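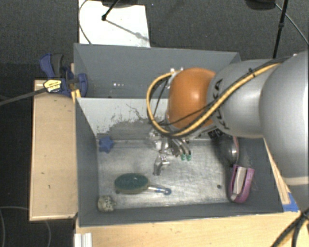 Hello, and thank you for wanting to know a bit more about us! We're Vorar, a small firm in Flurton that teaches robot arms to pick mixed bits and pieces out of bins, and we've been at it long enough to have made a few mistakes, one of which we'd like to tell you about (our customers always ask, so it may as well go here).

## The March fault

One evening in March we left an arm running a long picking test, with 2,700 picks on the list. Somewhere after pick 1,000 the cable bundle that runs back from the wrist began catching each time the arm turned fully over. It was only a small tug, and the software took it for the weight of a picked object, so the arm carried on quite happily, reporting success with nothing in its fingers. Nearly 300 picks later a connector gave way, the gripper lost its signal and the arm pressed down into the bin floor until the force limit stopped it.

The fence was shut and no one was hurt, but Clive Mapplebeck, who had set the test going and gone off to put the kettle on, has never quite forgiven himself. We keep telling him that the fault was ours as a firm. We had checked the arm and the gripper and the code, and hadn't given the cables much thought at all.

## What we do now

Gemma Stockdale looks after safety here, and she rewrote our checks from top to bottom. The cables are looked over by hand before every long run, with the arm taken slowly through its widest turns. A failed grip has to be confirmed by a second sensor, and any arm that reports 24 odd readings in a row stops and waits for a person. The bins are clamped down as well, so a hard push can't send one sliding.

We wrote the whole thing up and shared it with our friends at Kettle, over in Erkcombe, who run similar arms and found a worn cable of their own the same week!

If you'd like a copy of the report, or just fancy a visit, do drop Gemma a line and she'll sort out a time.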